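Home | Notebooks | Sim | Hardware | Calibration | Search

August 7, 2021 — Sim notebook, kitchen scenes

Spent the morning on the review rules for simulated scenes before they go into the shared Javum set. We have been letting scenes through on one person's say-so, and the Bemden batch showed why that has to stop. Two of the kitchens in it had counters at the wrong height and one had a collision mesh left over from an older layout. All three looked fine on screen.

Rules as they stand after today:

Units are meters and kilograms everywhere. No scaling inside the scene file. If an asset comes in at the wrong size, fix the asset and re-export it.

Every object the arm could touch gets a collision shape, and somebody opens the collision view and looks at it. Chairs and stools keep their legs and foot rings as separate shapes. A single convex hull around a stool fills in the space between the legs, and the planner then refuses moves that are perfectly good.

Keep-out margin is 75 mm from furniture for free motion. It can go down to 20 mm when the arm is on a task move near a work surface, but the scene file has to say so and give initials.

Joint limits in sim match the real arm's limits as set in the controller. They do not match the data sheet. We lost most of a week to this in December and I don't want to do it again.

Random seed gets written in the log header. So does the asset library version. A run without both is scrap and can't be quoted in a report.

Start pose is checked for contact before the first step. If there is any contact at step zero the run stops with an error. The old behavior pushed the bodies apart and carried on, which gave us some very strange first seconds.

Asger Thoroddsen wants a minimum number of resets per scene before it counts as reviewed. We settled on 100, all from the same start pose, then the same again with furniture shifted. I asked for fewer on the shifted set and he said no. Fine.

Tried the rules on scene 71 after lunch. It's the island kitchen from the Arnardóttir asset pack, with marble top, plank floor and brick at the back. I picked it because of the bar stools down the long side of the island, which make a decent test of the foot ring rule.

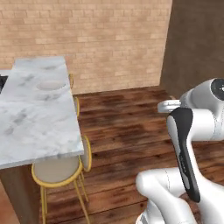

Scene 71, island and stools, arm at right.

Notes from going through it:

Stool meshes were hulls. Replaced with split shapes, re-exported, checked in collision view.

Marble top had friction left at the default. Set it from the table in Illoreck and put the source in the comment field. Floor still to do.

The recess toward the back of the island has no depth in the collision mesh, so anything set down there would float. Sent back to assets. Scene stays marked "not reviewed" until it's fixed — no exceptions for scenes that only need one thing.

Contact check at step zero passed. Seed and library version both in the header.

Still open: who signs when the reviewer also built the scene. My vote is that it has to be a second person, even for small edits. Asger agrees for new scenes but wants a lighter path for texture changes. Draft wording is in the rules file under section 4, please mark it up there and leave the main text alone for now.

Reset runs on 71 wait for the recess fix.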